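I have been reading a book about database migrations in the evenings, on purpose, with my own money. A thread.

1/ The book is the second edition of a guide to Hokik, the migration tool we use at work. I bought the first edition as well. It had 33 pages on installing Hokik and a paragraph on what to do when a migration dies halfway through. The paragraph said to restore from backup.

2/ The second edition gives that topic its own chapter. I went straight there, the way other people flip to the end of a murder mystery.

3/ It's a good chapter! The author has clearly been on the phone at 2 a.m. with someone breathing heavily on the other end. There's a long bit about tables that are "mostly renamed," a phrase I would like to unread.

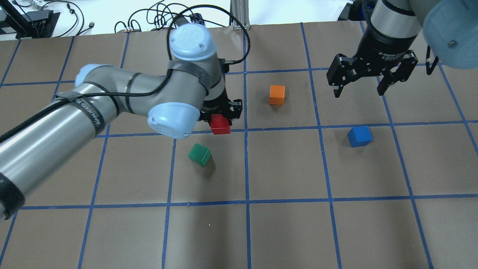
4/ Some background. We run Mirent, a scheduling app you have never heard of unless you manage shift work for a mid-sized bakery chain. The database is older than two of our developers' careers put together.

5/ Last July we added one column. A nullable column. Hokik locked the biggest table we own and sat on it for 23 minutes while bakers across three states found out they couldn't swap Sunday shifts. Bakers get up early and they type fast.

6/ The book covers exactly this on page 50, in a gray box headed "A note on locks." I'd have made the box bigger. Possibly I'd have put it on the cover.

7/ The advice, for anyone who doesn't want to buy the thing: set a lock timeout before every schema change, make it short, and let the migration fail and retry. We now use 10 seconds. It fails more often and I sleep better.

8/ The second piece of advice is to split every rename into steps. Add the new column, write to both, backfill, switch the reads, drop the old one. Five deploys to change "cust_nm" to "customer_name." I tried this on a small table first and got as far as step three before someone asked me why we had two of everything.

9/ We still have two of everything. Step four is on the board. It has been on the board long enough to need its own migration.

10/ Where the book loses me is the testing chapter. It wants you to run each migration against a full copy of production. Lovely. Our full copy of production takes most of a night to build and contains bakers' home addresses, so now I also need a masking script, and the masking script gets four sentences. 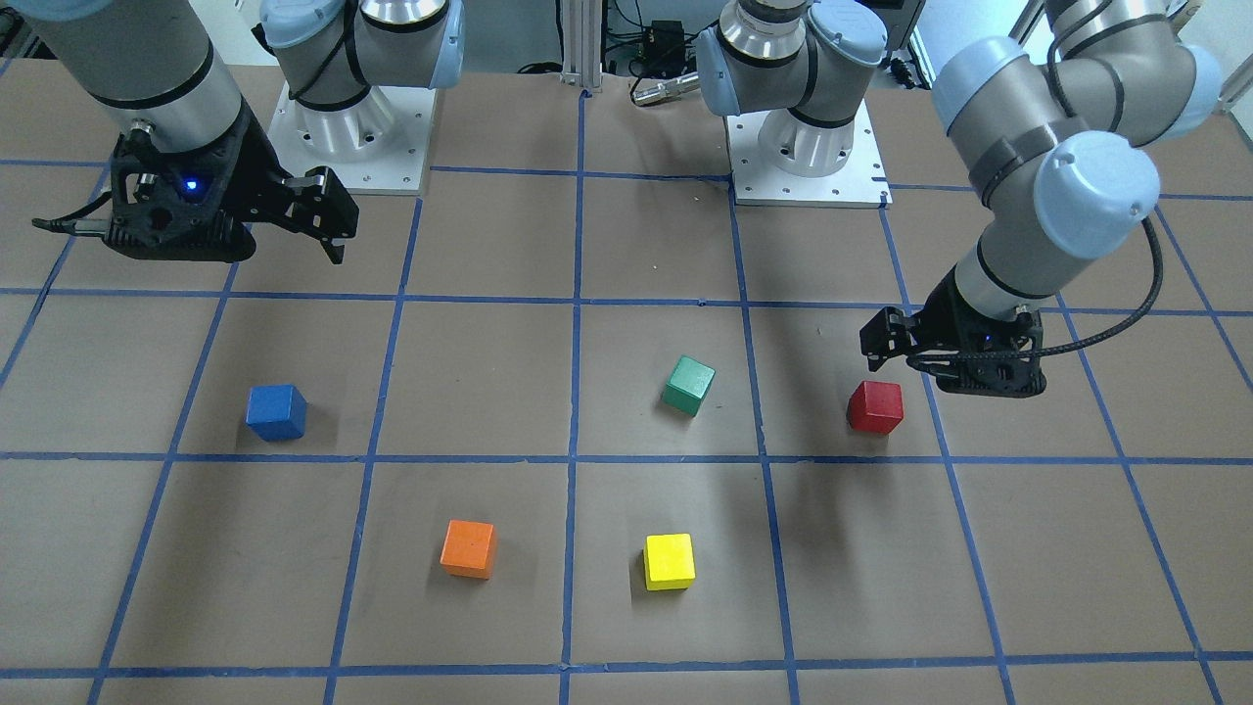 11/ I ended up using Nustow for the masking. It's a small command-line tool with a README written by somebody who was plainly in a hurry, but it does names, phones and addresses and keeps the foreign keys pointing where they should. It does not do free-text notes fields. Guess where our managers put the phone numbers.

12/ Small gripe: the sample code all assumes one database and one person. There's nothing on what happens when two branches both add migration 0148 and get merged on the same afternoon. In our shop that's called "afternoon."

13/ Our fix is a check in CI that refuses to merge if two files share a number. It's nine lines of shell and it's the most useful thing I wrote last year. I try not to think about the rest of the year.

14/ A few of you asked about Baloyi instead. I've tried it. It works out the schema changes for you by comparing the old models to the new ones, and it's very quick and very sure of itself. It looked at my rename and decided I wanted to drop a column full of data and add an empty one. The plan was in green text.

15/ To be fair, you can give it hints, and the hints work. I just don't want to find out I forgot one by way of a baker.

16/ So would I recommend the book? Yes, if you already use Hokik and have at least one scar. If you're new, read the first three chapters and the gray box and go do something else until it breaks. The rest will make a lot more sense then.

17/ Also the index is bad. "Rollback" sends you to "Reverting," and "Reverting" sends you to "Rollback." I did two full laps before I caught on.

18/ Going to try step four on Monday. Lock timeout set, masked copy ready, notes fields blanked out with plain old SQL -- if you work at a bakery, maybe sort out your shifts over the weekend.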